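I have been through a lot of drying racks. The wooden one went moldy, the cheap wire one folded itself up in the middle of the night with a full load on it, and for a while I was draping everything over the backs of chairs like a student. So when the Geltier wall rack went on sale in June I grabbed it, and I've now been living with it long enough to have opinions!

It's an accordion type - you pull it out from the wall when you need it and push it flat when you don't. It has 18 bars, and putting it up takes 4 screws (the box gives you anchors too, but mine were junk and I used my own). Heavy stuff was my big worry. Jeans, towels, that one hoodie that holds a gallon of water. 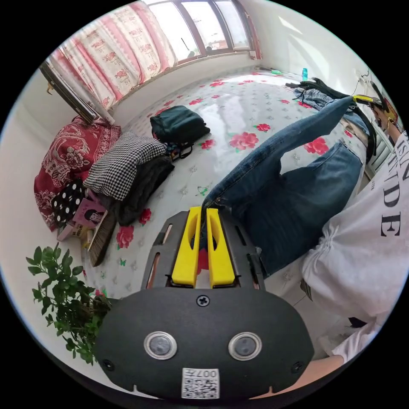 How long do jeans take to dry on it?

Overnight in my apartment, if I hang them by the hem and leave an empty bar on either side. Fold them over one bar and the waistband is still damp at breakfast.

The bars have a slightly grippy coating that I didn't think I'd care about, but shirts stay where you put them now and I love that. What I don't love is the latch. It's stiff, it's on the left, and I have to put the basket down every single time to work it. My old Fison rack had a little pull cord and I miss it.
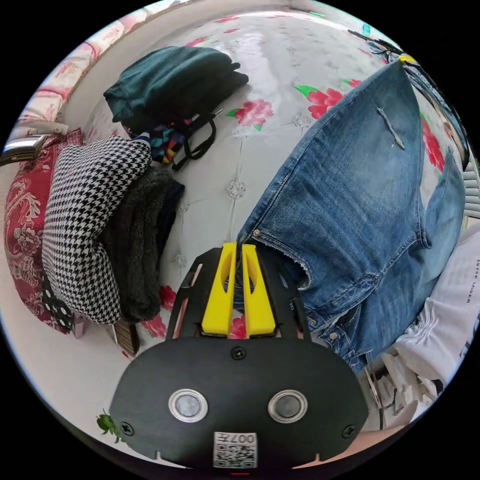 Photo: Coelho Home Notes

Price is the other thing. At 198 dollars full price I'd tell you to keep walking, because the Gralirus one at my sister's place costs a lot less and does nearly the same job, just with fewer bars and an uglier bracket. On sale, though, I'd buy the Geltier again. It pushes back nice and flat, so I can get the laundry room door open all the way - a first for me.

I'm giving it 3 and a half stars, and I'd bump it to a full 4 if they fixed that latch. Measure your wall before you order, by the way, and check for studs. I had to move mine over a few inches and now there's a row of filled holes I still need to paint.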